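Millilholm Household Wording Corpus

Summary
The corpus holds 512 short written entries in which residents of Millilholm name everyday household items. It was compiled by Celina Czerwiński for the study of regional vocabulary.

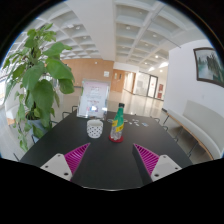
Entries were collected in 25 households and transcribed without correction of spelling. Variant names are kept as separate records - a white cup with black polka dots may be entered as "cup", "beaker" or "dotty".

Known limitations
Speakers under 18 are not represented. Packaging terms account for 59 entries and vary most.

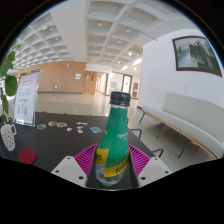 Green bottle with black screw cap; category: packaging.

Maintenance
Corrections are reviewed in October.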